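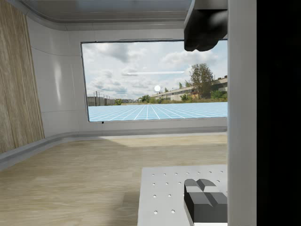 Is it worth the drive if the real arm isn't running that day, one reply wanted to know, and will there be anything to do besides watch a screen?

Yes to both I think. Answering quick, have to be out the door in a minute. The quoted bit for anyone who deleted it:

> Hi all, saw the note on the Durau open day, July 2021. Couple of questions before I sign up my group from Petbridge. We came to the April one and spent most of it standing in a corridor. Is this the same demo again? Is the simulated part on all day or only at set times? And can people get on the controls or is it staff only? Also is the bus still going from Helton, the page says yes and the email said "to be confirmed".

OK, in order.

**Same demo?** No. April was slides plus a recorded clip and I agree the corridor was bad. The simulated cell is the main thing now. White room, wood floor, big window, arm hung over the table with the holes in it. You pick the view you want, including the one from right by the arm, and that one takes getting used to. I found it hard to judge distance from there and kept going back to the wide view.

**All day?** Two sessions, morning and after lunch, 18 people in each. Not all day - the machines need a restart in between and whoever is running it needs a sandwich. If your group is bigger than that, split it and tell me which half wants which.

**Controls?** Visitors can drive. You get a short turn, one object, one place to put it. Staff will reset the table for you. The Mtshali team wrote the task list and it goes from easy (put the banana in a crate) to the ones I would not try in front of people, like anything with the cabinet drawers. I had a go at the mug during the dry run. Got hold of the handle, felt very good about it, then put it down on its side.

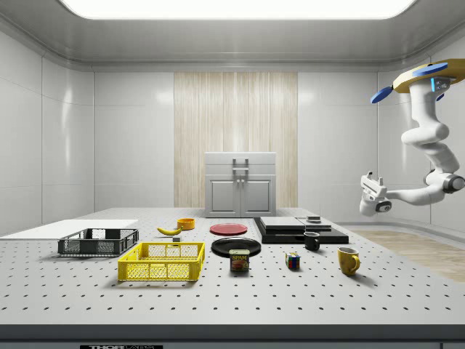
If you want a harder one ask for the puzzle cube, or the can. Somone will show you how to open and close the gripper before you start, please do wait for that even if you've driven arms before, the buttons are not where you expect.

They'll also play back old runs betwen turns, there are 1581 saved so far, good and bad mixed. The bad ones are more fun. Ask to see a few slowed down, it's much easier to see where a grasp goes wrong that way.

**Bus?** Confirmed. Leaves from the Helton side lot, not the main gate. It's $659 for the whole bus whether it's full or not, so if you say you're coming then please come. Leaves for home after the second session. Morning people can hang around, there's a room with tables and coffee.

Real arm - not running, no. You can look at it through the glass but it's powered down for maintenence. I'd still go.

Send me your session choice and a headcount, off list please, not to everybody. Kids fine if an adult stays with them.

Parking at Durau is tight, use the back lot and walk round. More when I have the map.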